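Why I stopped buying clothes for one summer only

My mother ironed everything, also the towels. When I moved to Australia I brought two suitcases and in one of them was a shirt of my father, made by a tailor in our street before I was born. I still wear it. The collar was turned once, which means the tailor took it off and sewed it again with the worn side below. I have met few people here who know this is possible.

I write this because in August I cleaned my wardrobe, and I was ashamed. I had clothes with the label still on. One pair of trousers had cost me less than my lunch. I could not remember the shop.

People say to me that cheap clothes are good for families with little money. I understand this argument and I don't want to laugh at it. My own family had little money. But we did not have many clothes, we had few, and they lasted. A pair of children's shoes that opens at the front after five weeks is not cheap for a poor family. They must buy it again, and again, and each time the shop looks generous.

My neighbour Frans Goossens disagrees with me. He worked for many years in the office of Declercq, a company that imported cotton, and he says the customer has always wanted more for less, also in his time. He thinks it is a waste of breath to ask people to want something else. Perhaps he is right about the customer. I am less sure that the customer was asked. When I was young, a shop changed its window two times in a year. Now there is a new colour every week, and I never wrote a letter to request it.

What I would like is a law about repair. If a washing machine must have spare parts, why not a coat? The seller could be obliged to keep the same zip and the same buttons for 3 years. It would not cost so much. A zip is a small thing, but when it breaks most people throw away the whole jacket, and I have done it too.

I would also like that sewing comes back to school, for boys and girls. I don't mean making a ball gown. I mean a button, a hem, a hole in the elbow. Sheyla Ríos, who has the alterations shop near our station, told me that most of her work is hems and buttons. She is happy for the money, but she finds it a little sad when a man of forty gives her a shirt and the spare button is still sewn inside it.

There is the question of where the old things go. We put them in the charity bin and feel light. I did this for years. Our town has 3,000 people and one charity shop, and the lady at the counter told me they can't sell even half of what arrives. The rest goes away by truck. She did not know where, and I think it is not her job to know. It is a bit the job of us who filled the bin.

I made for myself a simple rule. Before I buy a piece of clothing I wait until the next month. If I still want it, I buy it, and I try to pay for good cloth and strong seams. Most times I have forgotten it. I have bought two things since, a wool jumper and a pair of work boots, and I am fond of both of them in a way I had not been fond of clothes for a long time.

My daughter says I am getting old and that she will not wear the same coat for ten years. Fair enough. But last winter she asked me if she can have the shirt of my father when I don't want it any more.

I told her she must first learn how to turn a collar, and to do that I will have to learn it myself. 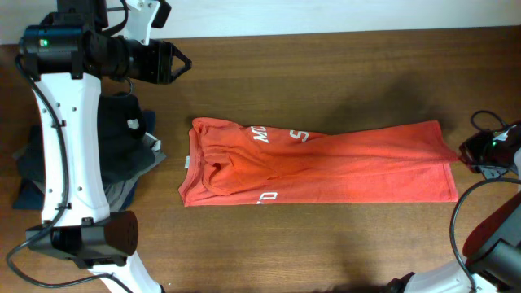

I have found an old tailoring book at the library with drawings of each step, and I will begin with a shirt that is less dear to me.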